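Minutes, weekly dev call, Nadar (football sim, PC build first). Typed up fast from my own scribbles, shout if I've got you down wrong.

On the call: Lavanya Rao (chair), gameplay, audio, art, QA, me on notes. Servers joined late. Apologies from marketing.

Last week's minutes agreed. One fix: the throw-in bug was closed by QA, not gameplay.

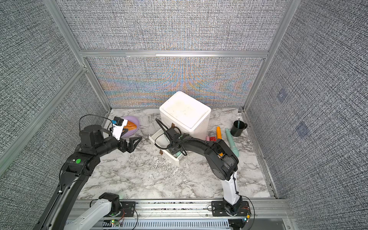 Lomotberg, Monday, March 30, 2020

**1. Build 1083**

Went out to testers Friday night. Installs fine on most machines. Crash on the kit screen if you back out twice quickly, can be repeated every time. Gameplay have a fix, not merged yet. Lavanya wants it in before anything else goes in, no exceptions.

Save files from the old build won't load. Known. Testers to be told in the notes this time, last time they weren't and we got a lot of cross emails.

**2. Bug count**

239 open. Went up, mostly commentary lines playing over each other. QA think plenty are duplicates. Agreed QA merge what they can by Thursday and we look at the number again then. No point arguing over it today (we did anyway, ten minutes).

14 marked as must-fix for the demo. List is in the tracker. Art asked for the floating corner flag to be added to it, Lavanya said no, it's funny and it's harmless. Art unhappy. Parked.

**3. Goalkeepers**

Still coming off the line too early on through balls. Two options:

- slow the decision down, quick to do, but then they look asleep on crosses
- split one-on-ones out into thier own logic, proper fix, more work

Going for the second. Gameplay to start once the kit screen crash is in. Near post saves left alone for now, everyone agrees they feel good.

**4. Career mode**

Transfer window maths wrong for the lower divisions, clubs with no money buying strikers. Probably wage budget being read as weekly when it's stored yearly. To be checked.

Youth players: cap at 1000 across the whole save or menus start to crawl. Design wanted more. Settled on 1000, can go up later if someone finds the slowdown.

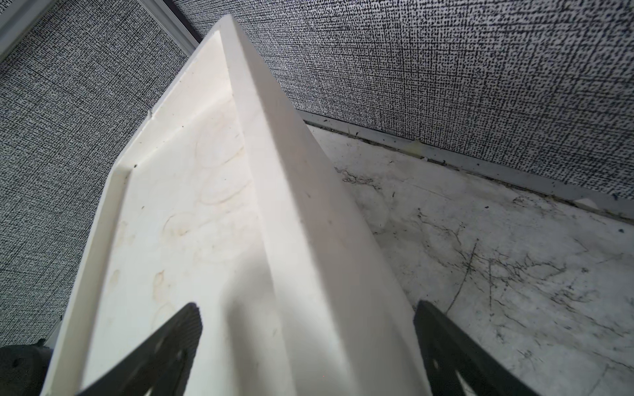
Board messages need a rewrite too, the same three come up all season and one has the wrong club name in it. Design to draft new ones, short please, the box only takes two lines.

**5. Online**

Servers reported. Clirnska (matchmaking) held up over the weekend test. Lag on matches with a player on wifi at both ends, not much we can do about that. Disconnects now count as a loss for the one who left, testers mostly pleased, one very much not.

Friendly lobbies: invite button does nothing the second time you press it. Added to tracker during the call.

**6. Sound**

Crowd loops from Gison arrived. Good, but too loud against the commentary, and the away end sings when the home side scores. Audio to swap the triggers and bring levels down. Second batch due in April.

**7. AOB**

- Controller remapping: menu wording confusing, "sprint" and "run" both in there. Pick one. Sprint.
- Rain. Ball doesn't slow on a wet pitch. Not for the demo.
- Please mute when typing.

**Actions**

- Gameplay: merge kit screen crash fix, then keepers
- QA: duplicates, Thursday
- Design: board messages, check wage budget with gamplay
- Audio: crowd triggers and levels
- Servers: invite button
- Lavanya: tester notes incl. the save file warning

Next call same time next week, servers to go first so they can get off.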